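Edbridge abre a todos sus clientes el módulo de triaje de Jirken

Miércoles, 2 de junio de 2021

La empresa de software Edbridge ha puesto a disposición de todos sus clientes el módulo de triaje de Jirken, su gestor de incidencias para equipos de desarrollo. Hasta ahora solo podían usarlo los participantes de un programa de pruebas que empezó en enero con 12 equipos.

El módulo revisa cada incidencia nueva en el momento en que se registra, la compara con las que ya existen en el proyecto y propone tres cosas: una prioridad, un componente y una persona asignada. Si encuentra un posible duplicado, lo enlaza en la propia ficha. Ninguna propuesta se aplica sola. El responsable del proyecto puede aceptarla, corregirla o descartarla, y esa decisión queda anotada en el historial.

Marisol Ponce, directora de producto de Edbridge, explicó que la petición más repetida durante las pruebas fue poder desactivar las sugerencias por tipo de incidencia. «Había equipos que las querían para los errores y no para las peticiones de mejora. En la primera versión era todo o nada», dijo. La versión publicada hoy permite configurarlo en cada proyecto y también por componente.

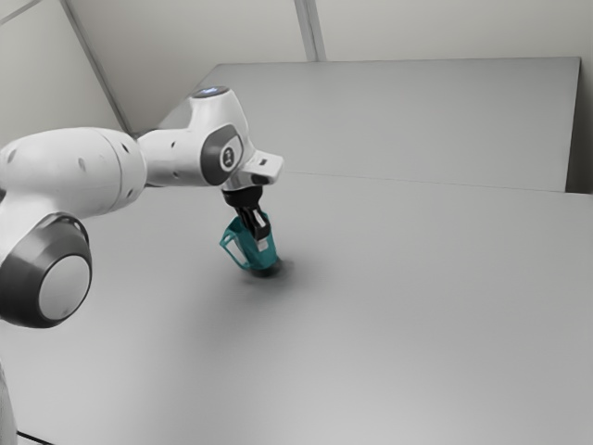
¿Hay que migrar los proyectos antiguos para usar el módulo?

Los proyectos creados con la versión 3 o posterior lo admiten sin cambios. En los anteriores, el administrador tiene que actualizar antes el esquema de campos desde el panel de mantenimiento, y durante ese proceso el proyecto queda en modo de solo lectura.

Edbridge recomienda hacer una copia de seguridad antes de actualizar el esquema. También advierte de que los campos personalizados de tipo lista pierden el orden manual y pasan a mostrarse por orden alfabético. La compañía tiene previsto corregirlo en la próxima revisión, aunque no ha dado fecha.

El módulo está incluido en los planes de pago. En el plan gratuito se puede activar en un único proyecto y con un máximo de cinco usuarios. Los clientes que tienen Jirken instalado en sus propios servidores recibirán la actualización por el canal habitual y deberán contar con al menos 16 GB de memoria en la máquina que ejecuta el índice de búsqueda. Quienes no lleguen a ese mínimo podrán instalar la versión nueva, pero el triaje aparecerá deshabilitado en el menú de administración.

Junto con el módulo se publica un conector para Sezer, el servicio de integración continua. Cuando una compilación falla, el conector abre una incidencia en Jirken con el registro de errores adjunto y el identificador del último cambio. Si la misma prueba vuelve a fallar mientras la incidencia sigue abierta, se añade un comentario y no se crea otra ficha.

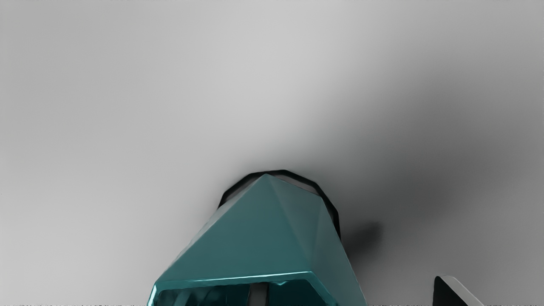

El conector se instala desde el catálogo de extensiones y pide permiso de escritura sobre los proyectos elegidos. Por el momento no funciona con compilaciones lanzadas a mano, solo con las que se inician tras un cambio en el repositorio.

Entre los participantes en las pruebas estaba Bamullow, una firma dedicada a programas de facturación para talleres. Su equipo de soporte usaba hasta ahora una hoja de cálculo compartida para repartir los avisos antes de pasarlos a Jirken. Según Edbridge, la firma mantiene activas las sugerencias de componente y de duplicados y ha dejado apagada la de persona asignada, porque los turnos de soporte cambian cada semana y el módulo todavía no consulta calendarios.

La documentación está disponible en español, inglés y portugués. Incluye una guía de configuración inicial y una lista de problemas conocidos, entre ellos que las incidencias importadas por correo electrónico no reciben propuesta de prioridad si el asunto está vacío.

Los administradores encontrarán la opción en Ajustes, Proyecto, Triaje. Viene desactivada de forma predeterminada.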